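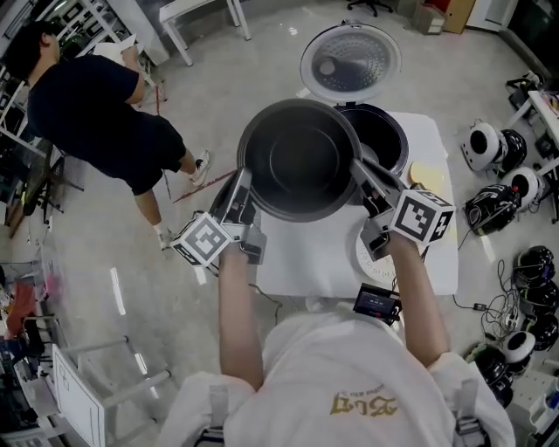
How long do you soak black beans before they go in with the rice?
Overnight if the beans are old, four hours if they came from a shop that sells a lot of them. I put them in the fridge in hot weather so they don't turn sour.

Hi all,

What a great thread this has been! I've cooked from it three times this week and my neighbors are eating very well.

On 06/07/2024 Imelda Calimlim wrote:
> I tried the bean rice from the Cedolville supper and mine came
> out gray and gluey. I used 700 grams of rice and one cup of
> beans, soaked overnight, and kept the soaking water. Should I
> rinse the rice more? Also, does anyone still have the scallion
> oil recipe?

Imelda, I'd go easier on the water before anything else. Soaked beans carry a lot of it in with them, and if you measure for the rice as if they weren't there you get porridge (tasty porridge, but still). I hold back a small cup from what I'd use for plain rice. The soaking water is lovely for color, so keep it, but count it as part of the total! Rinse the rice until the water is just cloudy and stop there.

Then let it sit, lid shut, for 25 minutes after it's done. I used to skip this and I was so wrong. The grains firm up and the beans stop bleeding into everything.

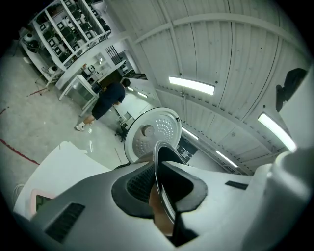
A round white lid

Scallion oil, the Keskin version: slice two bunches thin, put them in a cold pan with a cup of plain oil, and bring it up slowly until the edges go brown. Salt at the end. It keeps for days in the fridge and it's wonderful on the leftovers, fried hard in a pan so the bottom gets crisp.

Has anyone tried the short-grain from Prollanow? I bought a bag on a whim and it smells amazing, but it seems to drink more than my usual one. I'd love to hear your ratios before I open the second bag.

The next supper is in September, and I'm bringing bean rice whether you like it or not!

Happy cooking,
Nesovico list, rice and grains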